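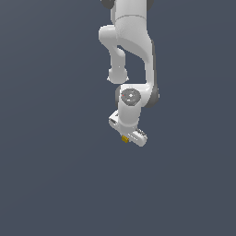
*Last edited by moderator hollis_p in February – moved from General to Separation & Paperwork*

# Dividing the house when one of us wants to stay put?

**plumtree_jo wrote:**

Hi all, long time reader, first time starting a thread. My husband and I are splitting up after a long marriage and it's been pretty civil so far (touch wood!). The kids are grown, we've agreed on the cars and the furniture, and even the dog has a schedule. The sticking point is the house. I want to keep it. He's fine with that in theory, but we can't agree on what his half is worth.

He got an estimate from a realtor friend at Dekker. I paid for a proper appraisal and it came in lower. Now he says mine was "shopped for" and I say his was done over coffee by a guy who's never been upstairs. Has anyone settled this without two lawyers writing letters at each other?

**Lullow wrote:**

Been there. We each picked an appraiser, and those two picked a third, and we both signed a one-page note beforehand saying we'd live with the third number. It wasn't the number I wanted and it wasn't the one she wanted either. It cost us one more appraisal fee, which was a lot less than my lawyer's first month.

Get the note signed BEFORE the number comes in. I can't say that loudly enough.

**kettle_and_crow wrote:**

I'd go slower than that. Agreeing ahead of time to be stuck with a figure you haven't seen is a big thing to sign without advice. What if the third appraiser misses the roof? My sister had a settlement fall over on something like this and she was still paying it off when her ex remarried.

Also, jo, can you refinance on your own income? People fight for months over the value and then the bank says no anyway. 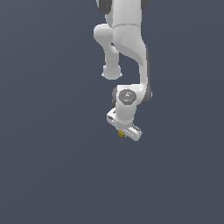 *White arm, blue-gray background.*

**plumtree_jo wrote:**

Good point on the bank. I talked to a loan officer this morning and it's tight but doable if the buyout stays where my appraisal puts it. If it goes by his number I'd have to stretch, and I'm not sure I want to be stretching at my age. The split itself is another thing! He thinks he should get 65 percent of the equity because his parents helped with the down payment way back when. I said 50/50 or let's talk to a mediator.

**Lullow wrote:**

Did his parents put anything in writing? Was it a gift to him or to both of you? That's going to matter a whole lot more than which realtor had coffee with whom.

**plumtree_jo wrote:**

There's a birthday card. I'm not kidding. It says "for your first home, love to you both."

**Orden wrote:**

Keep that card somewhere safe and make a copy!

I'll put in a word for mediation. We used a woman named Anca Oprea and she charged $200 a session, split between us. Three sessions and we had something on paper for the lawyers to look over. She didn't take sides, she just kept asking each of us what we'd do if we lost, and that took a lot of the air out of it.
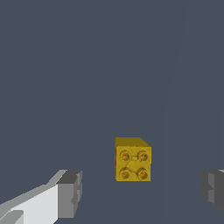
The other thing she had us do was write out what the house costs to run for a year. I'd been so set on keeping ours that I'd never added up the taxes, the furnace and the gutters in one place. I still kept it, but I gave up my claim on the cabin and slept better for it. Your list might come out differently – you may look at it and decide it's an easy yes.

**kettle_and_crow wrote:**

Mediation's fine if you both show up in good faith. Mine sat there nodding for three sessions and then his lawyer threw the whole thing out. So I'd still have your own attorney read every draft, even if you only pay for an hour at a time.

**Orden wrote:**

No argument there, we did the same. I just don't think it has to start with the attorneys.

**Zultden wrote:**

Sorry, but am I the only one thinking sell it? I hung on to our place and spent two years rattling around in it. Selling settles the value question in one afternoon because a buyer tells you what it's worth.

**plumtree_jo wrote:**

You're not the only one, my son says the same. But my mother's in the downstairs room and she's not up for a move, so for now selling's off the table. I've asked him about the mediator and he said "maybe," and from him that's practically a yes. I'll post when we've had the first meeting.

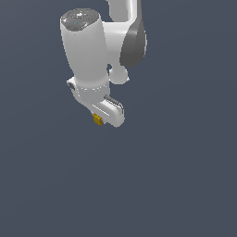 ## Similar threads

- Down payment from the in-laws: gift or loan?
- Refinancing solo after a split
- Who pays the mortgage while we're still deciding?
- Mediator first or lawyer first?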